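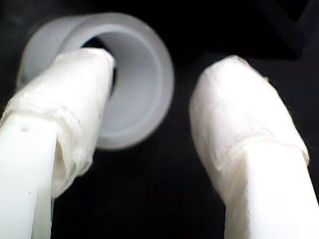
Kausar Jafriより、仕切りのあるトレイに細長い個包装品を入れると端が縁からはみ出すが、そのまま使ってよいのか、旧版の手順書では判断できない、との指摘があった。本版では7.3にはみ出しの扱いを追加し、7.5の点検項目を改めた。

7　仕切りトレイの設置と個包装品の配置

7.1　適用範囲
本章は、卓上で使用する浅型の仕切りトレイ(品番1516、以下「トレイ」)に、個包装の菓子バーその他の小型包装品を配置する手順を定める。包装されていない食品、液体、冷蔵を要する食品は対象外とする。深型トレイについてはDrutavex編の該当章を参照すること。

7.2　設置前の準備
1. 卓面の食品くず、砂粒、粘着物の残りを取り除く。乾いた布で一方向に拭き、落ちない汚れには固く絞った布を使う。
2. 水拭きした場合は、卓面が完全に乾いてから次の手順に進む。
3. トレイを裏返し、底面に付着物がないことを確認する。
4. トレイの内側を拭く。仕切りの付け根と四隅は汚れが残りやすい。綿棒または細く折った布を使用する。
5. 縁と仕切りの上端を指でなぞり、欠けやささくれがないことを確認する。

注意:欠けのあるトレイは使用しないこと。包装フィルムが裂けるおそれがある。

注記:濃色の卓面に黒色のトレイを置くと、縁の位置が見分けにくい。照明は斜め上から当て、縁の上端に光が乗る角度に調整するとよい。

7.3　配置
1. トレイを卓の中央寄りに置く。卓の端からトレイの外縁まで、15 cm以上あけること。
2. 縦の仕切りが手前から奥へ向くように、トレイの向きを合わせる。
3. トレイの四隅を順に軽く押し、がたつきがないことを確認する。がたつく場合は7.2の手順1に戻る。
4. 包装品を種類ごとに分け、入れる区画を決める。一つの区画に異なる種類を混ぜない。
5. 細長い包装品は、仕切りと平行に入れる。包装の中ほどを持ち、圧着された端部をつままないこと。
6. 包装品の一端を奥側の壁に寄せ、他端を手前に下ろす。
7. 包装品が区画の長さに収まらない場合は、はみ出しを手前側の一か所だけにする。両端をはみ出させてはならない。
8. 包装のねじれを確認する。ねじれたまま押し込まず、一度持ち上げて置き直す。

はみ出しの許容範囲
はみ出してよいのは圧着された端部までとし、中身の入った部分が縁に載る場合は、その区画では使用しない。長い区画を持つトレイに替えるか、縦置き用のスタンド(Trallum編)を用いること。

注意:はみ出した端部を折り曲げて収めないこと。圧着部の折り目から密封が損なわれることがある。

注記:包装表面の印字は、読める向きを上にして置く。印字が薄い品、またはしわで読みにくい品は、別に品名札を付ける。

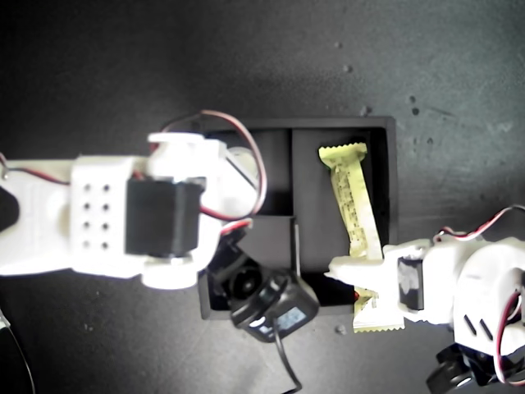

図7-1　右側の区画に置いた細長い個包装品。手前側の端部がトレイの縁を越えている。

7.4　取り出しと補充
1. 包装品の中央部を両側から挟み、真上に持ち上げる。横に引くと、圧着端のぎざぎざが仕切りの上端に掛かる。
2. 持ち上げた後、区画の底にくずが残っていないかを見る。
3. 補充は区画が空になってから行う。残りの上に重ねて入れない。
4. 期限の早い品を手前の区画に入れる。左右二区画のみを使う場合は、右を先に使う側と定める。
5. 補充後、7.3の手順8を再度行う。

注意:包装品を入れたままトレイを持ち運ばないこと。浅型のため、傾けると内容物が縁を越えて滑り出る。移動するときは中身をすべて出し、設置後に入れ直す。

7.5　点検
使用日ごとに、作業の開始前に次の項目を確認する。

・卓面:トレイの手前側に細かいくずが落ちていないこと。
・トレイ外側:位置がずれていないこと。ずれている場合は内容物を出してから戻す。
・トレイ内側:粉、油分、フィルム片がないこと。
・仕切り:曲がり、浮きがないこと。
・包装品:裂け、膨らみ、圧着部の開きがないこと。
・はみ出し:7.3の許容範囲内であること。

異常のあった包装品はトレイから取り除き、元の区画には戻さない。中身がこぼれた場合は、同じ区画にあった他の品も出して外面を拭き、区画を洗浄してから使用を再開する。

7.6　洗浄
1. すべての包装品を取り出す。
2. 中性洗剤を薄めた水で、内側、縁、底面の順に洗う。研磨剤入りのスポンジは使わない。
3. 流水ですすぎ、伏せた状態で水を切る。
4. 乾いた布で水滴を拭き取り、9分以上置いてから卓に戻す。水滴が残っていれば、さらに時間をおく。

注意:熱湯および食器乾燥機は使用しないこと。縁が反り、7.3の手順3でがたつきの原因となる。

7.7　不具合と処置

トレイが卓上で滑る
底面と卓面を乾いた布で拭く。改善しないときは薄手の滑り止めシートを敷く。シートはトレイの外縁から出ない大きさに切る。

包装品が区画の中で斜めになる
区画の幅に対して品が細い。同じ種類の品を並べて入れるか、幅の狭い区画に移す。

包装の端が仕切りに引っ掛かる
入れる角度が大きい。奥側の端を先に壁へ寄せ、手前を静かに下ろす。

トレイの内側に白い筋が残る
洗剤のすすぎ残しである。7.6の手順3からやり直す。

改訂記録
2月　7.3に「はみ出しの許容範囲」を追加。7.5に項目「はみ出し」を追加。起案Zdzisław Kurek、確認Uzma Baloch。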